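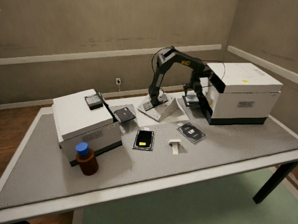

Most liquid-handling labs buy the arm first and think about the scheduler later. Ollov did it in the other order. The group spent its first budget year on planning software and a simulated workcell, and the planner had 3227 logged runs behind it before any hardware was ordered.

The software, called Nekano, has three layers. At the top, a scheduler takes an assay protocol and assigns plate moves to time slots. Below it, a motion planner turns each move into a collision-free joint path. At the bottom, a controller tracks the path and watches for force limits.

"The scheduler was the easy part," says Olga Ramalho, who leads the planning work. "Instruments publish their cycle times. Geometry doesn't publish anything."

Plate handoffs at an instrument opening account for most of the planner's trouble. With the elbow high and the gripper low, the wrist has little room to turn, and a path that is valid at one approach angle can be blocked a few degrees away. The team's regression suite holds 1402 handoff cases, and every change to the planner is run against all of them overnight. The first full pass, in March, failed 26. Jérémie Barbier sorted the failures by cause: most were collision meshes with too much padding near the opening, and the rest were inverse kinematics solutions that flipped the elbow partway through a move.

The mesh problem was fixed by hand. The elbow flips took longer. Barbier added a cost term that penalizes changes of arm configuration between waypoints - a standard method, but one that slowed planning until the waypoints were cached by station.

Cables remain unsolved. Nekano models a cable as a chain of short capsules and checks them coarsely, so it rejects some paths a technician would accept. Blandine Leclerc, who maintains the simulator, would like a proper flexible model. Ramalho prefers the false rejections.

Loose labware is handled by perception. Bottles, trays and holders are registered against the grid of holes in the breadboard, and anything that can't be matched to a known shape becomes a keep-out volume. The planner then routes around it or stops and asks the operator.

Work on the next release centres on recovery after a missed grasp. The current version parks the arm and waits.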